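What an Open Day Should Show

Opinion
03/08/2025

I have been to a lot of open days at companies that make or use robots. Most of them follow the same plan. You get a badge and a bottle of water, someone plays a video with drums in it, and then you stand behind a rope while a machine does one thing very fast. Then there is lunch.

The one I went to at Saxena in June was slower and duller, and I think it was better. I want to argue that more places should run their open days that way, even if it costs them a few visitors.

Saxena rents the back half of a building that used to belong to Cullell, the packaging firm. There were 13 of us in the group. A few came from small shops looking for help with sorting and packing. Two were teachers from the Pridden school district. The rest, like me, had no better reason than wanting to look.

Our guide was Gerasimos Sfakianakis, who runs the two-arm work there. He does not have a showman's voice and he did not try to put one on. He told us the arms would be handling paper that morning, that some tries would go badly, and that he would not stop the session for us. Then he went back to his screen and left us to look over the wall of the cell.

Paper sounds like an odd choice if you want to impress people. A car door or a heavy crate looks like real work, and a booklet looks like something a child could manage. But a car door keeps its shape when you pick it up. A sheet of paper sags, folds and catches the air. A booklet is worse, with a cover that behaves one way and pages that behave another. To open one and stand it up, two hands have to agree on where the middle is and how hard to pull. People do this without thinking, and so they have very little idea of how much is going on.

I watched for most of an hour. Both arms sit on one rail, facing a tabletop with a tray on it, a music stand at the back and a few toy blocks lying about.
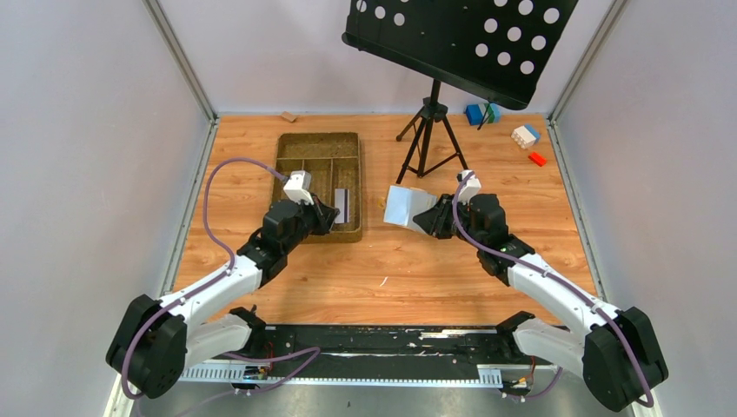
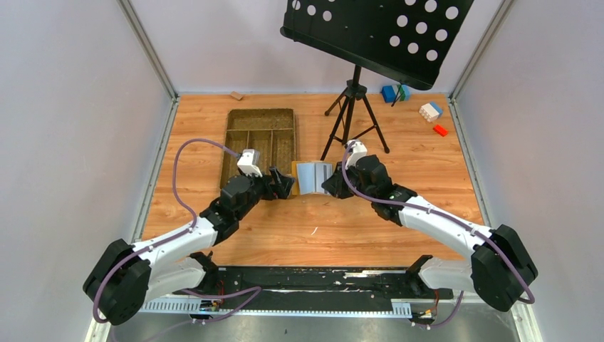
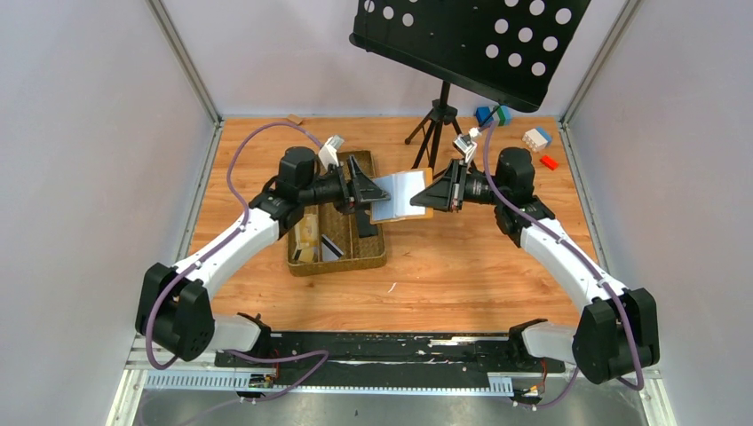 The case for showing the slow part

What struck me first was how the group changed. In the first ten minutes people talked over the machine, as they do at any demonstration. After that they got quiet. One of the shop owners began guessing out loud which side would let go first. He was wrong more often than he was right, and he seemed to enjoy it. By the end he was asking better questions than I was.

That does not happen behind a rope. When a robot does a perfect job at high speed there is nothing to ask, apart from the price. When it takes its time over a few sheets of paper, you start to see the job as a string of small decisions. You see that the grip matters, that the angle matters, and that the second arm is often there to fix a problem the first one made. A person who has seen that will make a more sensible buyer, and a more sensible neighbor too.

I know the argument on the other side, because I heard it in the parking lot. A man who had driven three hours said he felt let down. He had been to the Sustberg show the month before, where the arms moved in time to music and poured drinks, and he wanted to know why this place could not manage something like that. His boss would ask him what he saw, he said, and he would have to say "a robot with a notebook."

I have some sympathy. A day away from work is a real cost, and a company that invites people in owes them something for it. Saxena could have done a few things better. There was no printed sheet to take home. The only bench was at the wrong end of the room, and one woman with a bad knee had to choose between sitting down and seeing. The talk at the start assumed we all knew what was meant by a "wrist," and two or three people plainly did not. These are easy to fix and they should be fixed.

But I don't accept that the answer is drinks and music. A routine like that has been set up for weeks in a place where every cup stands on its mark. It says very little about what the arms would do on a Tuesday with your boxes, your labels and your bad lighting. I have talked to owners who bought on the strength of a show like that and then spent 17 months trying to get the same thing to happen in their own building. Some of them now tell anyone who will listen that robots don't work at all -- and that is wrong too, in the other direction.

If I ran one of these days, I would ask for one change above the rest. Let the visitors pick the object. Put 12 ordinary things on a shelf, let the group vote, and run that one for twenty minutes with no rehearsal. Mr. Sfakianakis did not love the idea when I put it to him. He said the arms would look foolish. I said that we would learn where the limits are, and that we would trust him more on the rest. He said he would think about it, and went to find his coffee.

The teachers stayed longest. They were still leaning on the wall when I left, and one of them was asking whether a class of thirty could come in the fall.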